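Bananas: fridge or counter?
Kitchen Talk > Food Storage

mosteo_fan
Posted October 24, 2021
My bananas go from green to brown spots before I can eat half the bunch. I buy 11 or so at a time because the store is far. Does putting them in the fridge help or does it ruin them?

Rasier77
Fridge, but only once they're yellow. The peel turns dark and looks terrible, the inside stays firm for days. If you put them in green they never ripen right, even after you take them back out.

pantry_sultberg
I don't agree with the fridge. The texture goes off for me, kind of mealy. Break them apart and keep them away from apples. I lost a whole bunch in July by leaving it next to a bag of Galas.

Rasier77
Mealy sounds like they went in too early. What color were they?

pantry_sultberg
Yellow with green tips. So maybe. I still won't do it again.

Suqin Yao
I wrap the stems in plastic wrap. It gets me 2 more days.

Rasier77
I tried the plastic wrap and saw no difference. Same bunch, half wrapped, half not. They all spotted on the same day.

Suqin Yao
Did you separate them first? I wrap each stem by itself. Wrapping the whole crown didn't do much for me either.

Rasier77
No, I wrapped the crown. I'll try it your way next time.

rugemalira_k
Buy fewer and freeze the extras. Peel them, slice them, lay the slices on a tray, then bag them when they're hard. I weigh mine out at 400 grams a bag because that's what my bread recipe takes. Don't freeze them in the peel unless you like scraping off slime.

mosteo_fan
Thanks. Freezer space is tight here but I can fit one bag. My kitchen is also warm in the afternoon, so I've started keeping them in the living room.

pantry_sultberg
That will do more than the plastic wrap. Keep them out of the sun. How yellow are they now?

mosteo_fan
Yellow. Going to try the fridge with half of them tonight and leave the rest out. 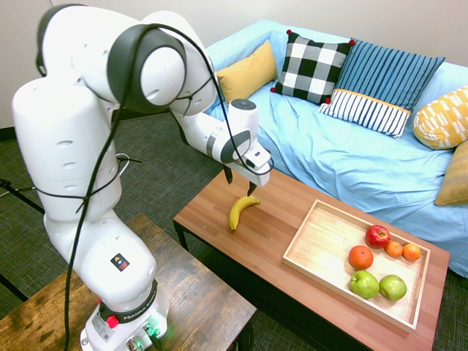 Banana on the coffee table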